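Writing the rules before the robot needs them

October 2023

Vidal's guidance on automated suturing runs to 35 pages, and its author says she would have been happier with fewer. The first draft was longer still. It had grown out of meetings between Vidal, which writes working standards for surgical research centres, and two of the groups that use them, the Kidska laboratory and the training centre at Lallonier.

The author spent most of her career as a theatre nurse before moving into standards work. She asked that we leave her name out of this article, as the document was agreed by the whole working group. We spoke at Vidal's offices, with a printed copy on the table between us.

Her starting point was the word "autonomous", which does not appear anywhere in the final text. "Everybody in the room meant something different by it," she says. "One group used it for a machine that drives the needle while a person holds the camera. Another group wouldn't use it unless the machine planned the whole closure. We lost two meetings to that."

What replaced it is a table. Suturing is split into steps: picking up the needle, turning it in the jaws, choosing the entry point, driving it through, taking it on the other side, pulling the thread through, tying and cutting. For each step a laboratory has to state who or what is in control, who can stop it, and how the stop is given. "If you can't fill in a row, you don't run that row," she says. "You do it by hand."

The guidance covers bench work and training on tissue or tissue substitutes. It does not cover patients, and she is firm about that. Clinical use has its own rules and its own regulators, and she does not think a document like hers should be quoted in support of it. A sentence to that effect is on the first page, and she had it moved there from the last one after seeing an early draft passed round without its ending.

We asked which part had caused the most argument. She expected us to say stopping, she says, and most people do. In fact the stop rules were settled quickly. A person with a hand on the stop control must be able to see the work directly or on a live view with no other task to do at the same time. When the stop is given, the jaws stay as they are. They do not open.

"That was the one point where the engineers and the clinical people had opposite instincts," she says. "An engineer may want the gripper to let go when something is wrong. I don't want a needle let go of. I want to know where it is."

The long argument was over records. Kidska wanted to keep everything, including the joint positions of both arms and every view from every camera. Lallonier, which runs courses and has less storage and fewer staff, wanted to keep the result and a written note. The agreed rule sits between the two. Each run must be recorded from at least one fixed view, and a second view is advised where an instrument is likely to hide the needle. Recordings are kept for 17 months, long enough to cover a full training year and the review that follows it.

She also fought for a rule on naming. Files must be labelled in a way that lets somebody outside the laboratory put the views of a session together, and a still taken out of a recording has to carry its time with it. "I have been sent folders of very good pictures where I couldn't say which came first," she says.

Two instruments and a suture needle at work beside a row of stitches, in all three views.

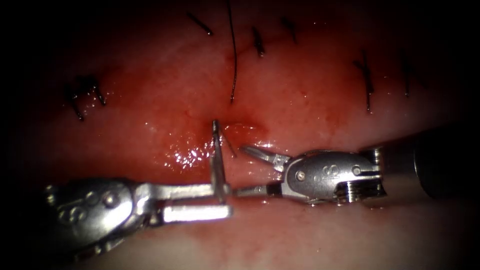
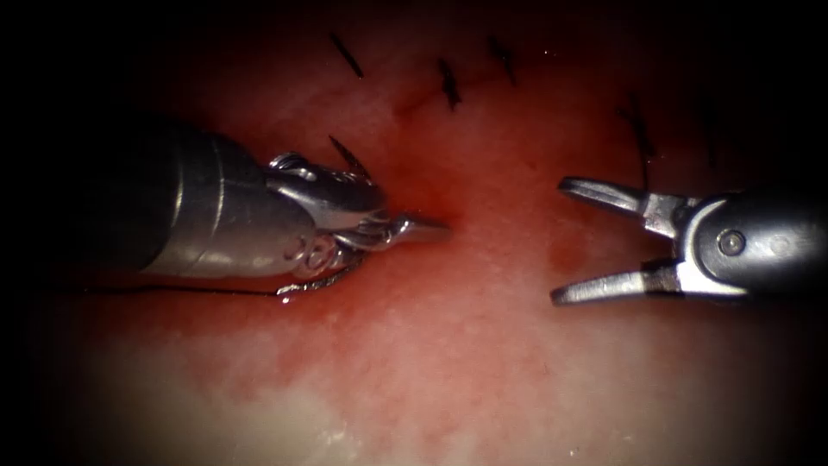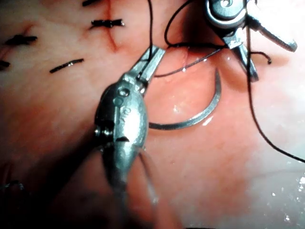 Thread is the subject she comes back to most often, and she thinks the first draft treated it badly. The needle had four pages and the thread had a paragraph. A needle is stiff and keeps its shape, so a rule about it can be short. Thread can lie slack, catch on a joint or get under a jaw, and the person watching has to follow all of it. In the last of the views there is a strand drawn taut between the two instruments, while another trails away across the tissue to the right, and she would want the operator to be able to account for both before the next movement. The guidance now asks for a thread check before every pull. If any part of the strand can't be traced on the live view, the step is paused and the camera or the instrument is moved until it can.

"People complained that it slows everything down," she says. "It does slow it down. I haven't found a way round that."

There were other complaints. Vidal put the draft out for comment in August and received 564 responses, many of them on the same few clauses. Several laboratories objected to the rule that a trainee may not be the only person on the stop control. Others asked for a pass mark for a finished row, covering spacing and the length of the cut ends. The working group declined. She says spacing depends on the tissue and on what the stitch is for, and a laboratory should write down its own limits before it starts and then be held to them.

Ovard, the smallest of the centres that replied, sent in a marked-up copy with a clause on lighting that was taken in almost unchanged. It says that glare on wet tissue has to be checked from the camera's position and not from the bench, and that the lamp settings go into the record with everything else.

The next revision will look at tying, where she feels the text is still thin. The knot is treated as a single row in the table, and two laboratories have already asked for it to be split. She has a draft of that page with 4 rows in it and is waiting for Kidska to send comments.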